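Cirer Sisay Reed Diffuser, 189 ml - review

The Sisay is the larger of the two reed diffusers Cirer sells, and the one the company recommends for living rooms. It comes as a glass bottle, a stopper, a collar and a bundle of rattan reeds. Scent options are fig leaf, cedar and orange blossom. I tested cedar.

Setup takes a few minutes. The collar threads on without force and seats flat against the neck. With all the reeds in, the first day was too strong for a small room, so I pulled half of them and left it that way. Output settled by the second evening and held steady until August, when warm weather raised both the scent level and the rate of evaporation.

Cirer claims a life of up to 2 months. With half the reeds, mine lasted slightly longer. Flipping them weekly gives a short boost and uses oil faster. The base is alcohol-free and left no ring on the shelf, though a drop spilled on painted trim did soften the finish. 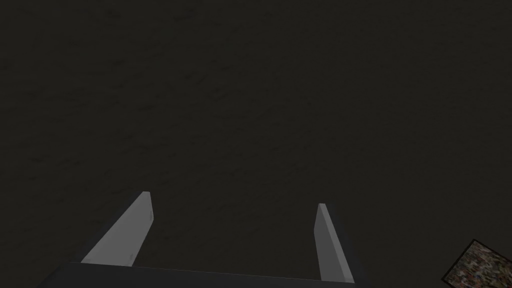 The cedar itself is dry and a little smoky, with no vanilla underneath. It fades evenly - the last week smells like a weaker version of the first. The Fluranex diffuser I used before this one turned sour near the end.

Refills come in a 559 ml bottle, which pours badly. Use a funnel. The reeds clog after one fill and should be replaced, and Cirer does not include new ones with the refill. Wikance reeds fit the collar and work just as well.

Recommended for medium rooms. For a bathroom, buy the smaller size.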